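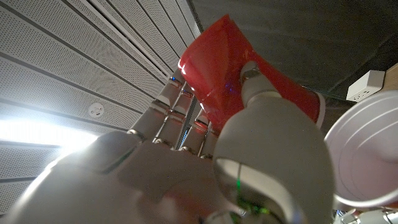 Re: [grain-store] Saw-toothed beetle in probe traps, barley

Date: Jul 5, 2025

> We have a flat store, nominal capacity 3000 tonnes, currently holding
> 2465 tonnes of feed barley from last harvest. Tirov probe traps went
> in during spring on the usual grid. Nothing until June, then saw-toothed
> grain beetle in the traps along the north wall and none elsewhere.
> Surface temperature there is higher than in the rest of the heap. The
> Arkov fans were last run in February.
>
> Questions: (a) is it worth blowing now, in summer, or does that make
> things worse; (b) do we have to treat the whole heap or only the north
> end; (c) the new crop goes into the same building, how long should it
> stand empty.

Replies in the order asked, with some notes on trapping first. The numbers you get from the traps decide most of the rest.

Traps

Catches in probe traps are not a density. They depend on temperature, on how long the trap has been in and on how deep it sits. A warm patch will give higher catches from the same number of beetles, so the difference between your north wall and the rest of the heap is partly a difference in activity. I would not read the zeros elsewhere as clean grain until the traps there have been in for a full 21 days and at two depths, one just under the surface and one as far down as the extension will go.

Write down the grain temperature next to each trap on the day you empty it. If you only have the surface readings, take a spear down at the same points. A warm surface in June can be nothing more than sun on the cladding. A warm spot a metre down is heating, and you need to know which of the two you have. 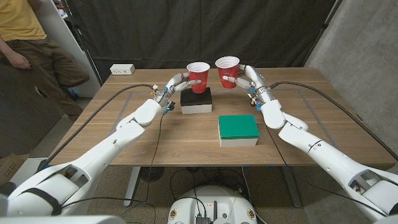
The Tirov traps also let a fair amount of dust through the upper holes, and small beetles hide in it. Tip the contents through a fine sieve on to white paper and leave it a few minutes before deciding there is nothing there. Flat grain beetle is easily taken for saw-toothed at a glance, so use a hand lens and look for the teeth on the side of the thorax.

(a) Blowing in summer

Only at night, and only when the outside air is clearly cooler than the grain. A differential thermostat is the proper way to do it. You will not get near the winter target at this time of year, but taking the top off a hot spot slows breeding. Check the humidity as well. Barley that has been dried hard can pick up moisture near the ducts if the fans run through damp nights, and then you have mites to deal with too.

Once the nights turn cold, aim to bring the next crop under 10 degrees in stages and hold it there.

(b) Part or whole

Treat the heap as infested throughout. Admixing one end means moving it, and moving it spreads what you have. If the barley is sold for early collection, talk to the buyer before doing anything, as most will reject on live insects and some will also want to know what has been applied. Fumigation is a job for a contractor with the right certificate. The sheeting has to reach the wall on all sides, and in a flat store with old panelling that is usually where it fails.
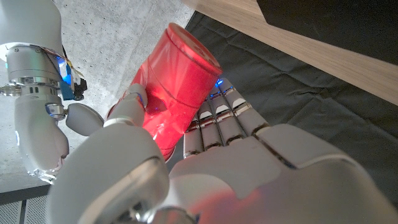
(c) Empty period

Longer matters less than cleaner. We had the Pangilinan shed empty for most of a summer and still caught beetles in the first month after filling, all from residue under the duct covers. Lift the covers, vacuum the floor channels and the ledges, and take the sweepings off site the same day. Bait bags in the corners will show whether the clean has worked. Put them down straight after and look at them weekly.

If you use a fabric treatment, apply it after the clean and check that it is approved for your surfaces and for the crop going in. Bare concrete shortens the life of most of them.

The last thing to check is the handling kit. Elevator boots and the back end of the Hotell conveyor hold several kilos of old grain between seasons, and ours was live when we opened it. Run the first load through separately if you cannot get the guards off.

Please post the catches by trap number and depth when you have the next set, with the temperatures.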